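Getting Tape Residue Off Tables, Shelves and Windowsills

I have a soft spot for masking tape. I use it to label the freezer boxes, to hold a hem while I hunt for pins, to mark where the lamp goes before I commit to it, and every May when the windows get painted it goes around all the glass. The trouble comes later, when I've forgotten about a strip for a month or two and it has decided to live there for good.

The first thing to know is that slow is better. Pull the tape back low over itself, almost flat to the surface, and take your time about it. If you yank it straight up you'll leave half the glue behind, and on an old painted shelf you may well lift the paint too (ask me about my pantry door!). If it starts to tear, stop and warm it with a hair dryer on the low setting for a minute, then try again from the other end. 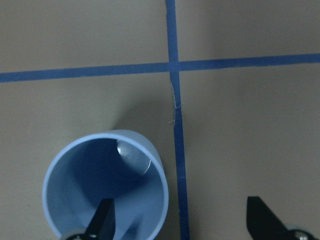
Omolara Balogun wrote to me that she never bothers with the hair dryer at all, she just lays a cloth wrung out in hot water over the strip, goes off to make her tea, and by the time she's back the old stuff rolls up under her thumb. I've tried it since on my kitchen table and I'm a convert, though I'd keep it away from waxed wood, which can turn cloudy with the damp.

For whatever glue is left, start with the gentlest thing in the cupboard. A drop of cooking oil rubbed in with a fingertip and left for 5 minutes will loosen most of it, and then it's only a matter of dish soap and warm water to get the grease off again. Raw wood is the exception, as oil will leave a dark spot that no amount of scrubbing will shift. There I use a plain white eraser, the kind children take to school, and a good deal of patience.

Rubbing alcohol is next in line. Dab it on a hidden corner first, please, and wait, because some varnishes go sticky and some plastics go dull. On window glass you can be braver, and an old store card held at a slant makes a very nice scraper.

As for storing the rolls, keep them in a zip bag out of the sun. A roll left on a hot windowsill gets brittle at the edges and comes off in slivers, and then you're picking at it with your nails and saying things you shouldn't. Fold the end under to make a little tab each time you put it away, and you'll find it again without your glasses.

Comments (2)

Femi Abubakar
The eraser worked on my bookcase! Took me most of an evening but the wood looks fine. Does the oil trick do anything for price stickers?

Damilola Uzor
Femi, yes, but scratch the top of the paper first so the oil can soak in. I use peanut butter when I'm out of oil, it smells nicer anyway.

More household tips
Candle wax on a tablecloth
Drawers that stick in damp weather
What to do with the last inch of a bar of soap
Cleaning the rubber seal on the refrigerator door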